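Trundside study room gets its whiteboard, and opens again to the public

2018-04-23

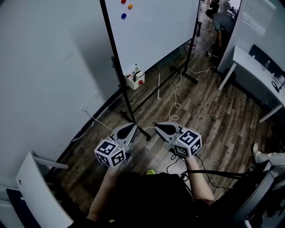 The study room on the second floor of the Wuyts building in Trundside is open again after a closing that lasted since January. The room was closed for a new floor and for painting, and the work took more time than the association Gisov had planned. Visitors who knew the old room will notice the difference at once. The carpet is gone and there are now planks with a wood look, in dark brown and gray, and the walls are white. A whiteboard on wheels stands in the room, with a tray for markers on the lower part and three round magnets on the board, one red, one orange and one blue. Along the wall there is a white desk with an office chair.

The whiteboard was the thing that people asked for most. In the old room a board was fixed to the wall behind the door, and every time the door opened, the person who was writing had to step away. "We received many letters about the door," says Toon Van Loon, who is responsible for the rooms of Gisov. "I did not know that people could write so much about a door. Now you can roll the board to the place where you sit, and when you finish you roll it back."

The renovation cost 3,406 euros. Most of this sum went to the floor, which was bought from the firm Rarkedus and laid by two of its workers. The painting was done by members of the association in the evenings. The desk was not new. It came from an office on the first floor of the same building and was painted before it was carried up the stairs.

According to Van Loon, the delay had a simple reason. When the carpet was taken away, the layer under it was not flat, and near the doorway it was broken in several places. It had to be filled and left to dry before the planks could be laid. Rarkedus was busy with other work in that period, and so the room waited for some weeks with nothing on the floor. During this time the homework group met in the library of Trundside, where it had to be quiet and where there was no board at all.

The room can be used by 18 people at the same time. It is meant for homework, for language lessons and for small groups that want to work on a project together. The homework group comes back with its usual hours, and the Dutch conversation table will return when its teacher is back from leave. Groups can reserve the room for a morning, an afternoon or an evening. A reservation costs 2 euros per hour for members of Gisov and is paid at the desk on the ground floor. Schools from Trundside do not pay, but they also have to reserve.

Gisov asks the users to follow a few rules. Only whiteboard markers may be used on the board, and the board must be clean when the group leaves. On the old board somebody wrote a list of verbs with a permanent marker, and it stayed there until the board was thrown away. Chairs must be lifted when they are moved. Food is not allowed in the room, but a bottle of water is no problem. Bicycles stay outside, also when it rains.

Some things are not finished yet. There are too few wall outlets for everybody who brings a laptop, and the association wants to add more of them before the summer. Until then people are asked to put their cables close to the wall where this is possible. The curtains are also missing. They were ordered in the wrong length and went back to the shop. Van Loon hopes that they will arrive in the coming weeks, but he does not want to promise a date again.

The association is also looking for chairs. A part of the old ones had broken legs and could not be saved. Anyone who has good chairs at home or in the office and does not need them can bring them to the ground floor during opening hours. Color and model are not important, but they must be strong. Gisov can collect the chairs if there are more than four and if the address is in Trundside.

Reservations for the next 30 days are possible from now, at the desk or by telephone.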